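Process Technician, Automated Dispensary Handling (2 positions)
Plarnard Health Logistics, Urnside site

Plarnard is converting its small-order pharmacy line at Urnside from manual picking to shared operation with humanoid units. The line carries 600 stock items in drawer cabinets and trays. Routine retrieval and placement will move to the units; exceptions, restocking and release checks stay with staff.
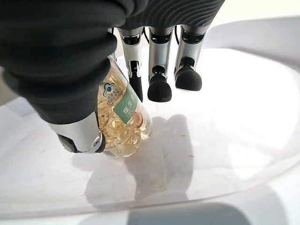
Bottle handling over the white tray, softgel capsules in clear plastic.

Duties
Supervise pick cycles and log every grip fault, mispick and stoppage by cause code.
Maintain drawer layouts in the Perrin stock system, including item orientation and spacing.
Carry out release checks on labelled goods before dispatch.
Recover the unit to a safe state and clear the work area before restart. 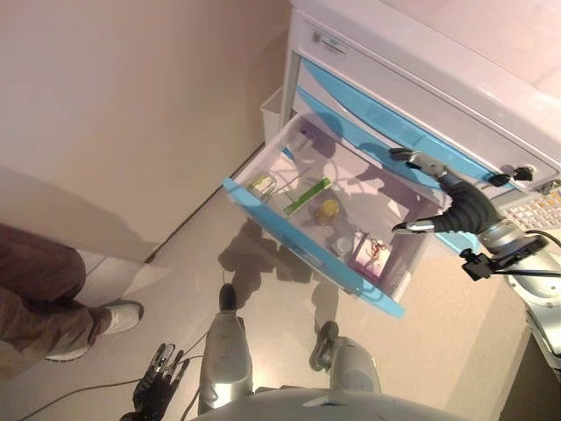 Drawer work accounts for around 40 per cent of logged stoppages, and the technicians will have authority to change layouts without engineering sign-off. Existing pickers keep their classification and may apply; 60 hours of paid training on the Vamodard controller is provided to all appointees.

Requirements
Certificate or trade qualification in mechatronics, pharmacy assistance or warehousing.
Accurate written fault reporting.
Able to work rotating shifts and stand for extended periods.
Programming experience is not required.

Applications close 9 Aug 2025. Send a résumé and cover letter to Yannick Pons, Operations, Urnside.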